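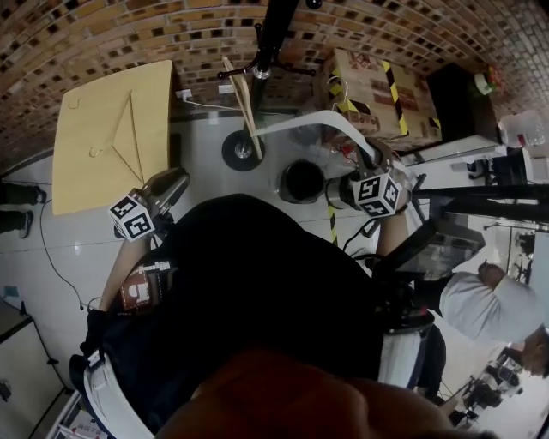
Cabides e roupa de inverno: o que fiz este ano (1/8)

Todo mês de julho eu tiro os casacos do fundo do armário e descubro que metade ficou com a marca do cabide no ombro. Desta vez anotei o que mudei. 17/07/2024.

2/8
Cabide de arame serve para camisa leve e para trazer a roupa da lavanderia. Casaco de lã em arame fica com bico no ombro em poucas semanas. Eu tinha 11 desses no armário e deixei dois, para camisas.

3/8
Malha não se pendura, nem a fina. Dobra em três e guarda deitada, as pesadas embaixo. Quem não tem gaveta pode dobrar a malha por cima da barra do cabide, com um papel de seda no meio.

4/8
Bico no ombro sai quase sempre com vapor. Visto a peça do avesso na ponta da tábua, passo o vapor sem encostar o ferro e aliso com a mão. Depois ela seca deitada numa toalha.

5/8
Comprei cabides largos na Trarico, 300 reais o jogo. Caro – mas o casaco do meu avô assenta direito neles. A Chunhua Zou usa os comuns com um pedaço de espuma enrolado em cada ponta e o resultado é parecido.

6/8
Sobre traça: cedro ajuda pouco se a roupa foi guardada suja. Lavo tudo antes de guardar, em dezembro, quando já não há frio nenhum. O sachê da Nileo cheira bem, não notei outra diferença.

7/8
O Iddrisu Eshun perguntou o que faço com os de arame que sobram. Levo de volta à lavanderia da esquina, eles aceitam se não estiverem tortos. Os tortos vão para o ferro-velho.

8/8
Falta resolver o sobretudo comprido, que arrasta no fundo do armário. Vou subir o varão um palmo no fim de semana. Se alguém já fez isso em parede de gesso, me diga que bucha usou.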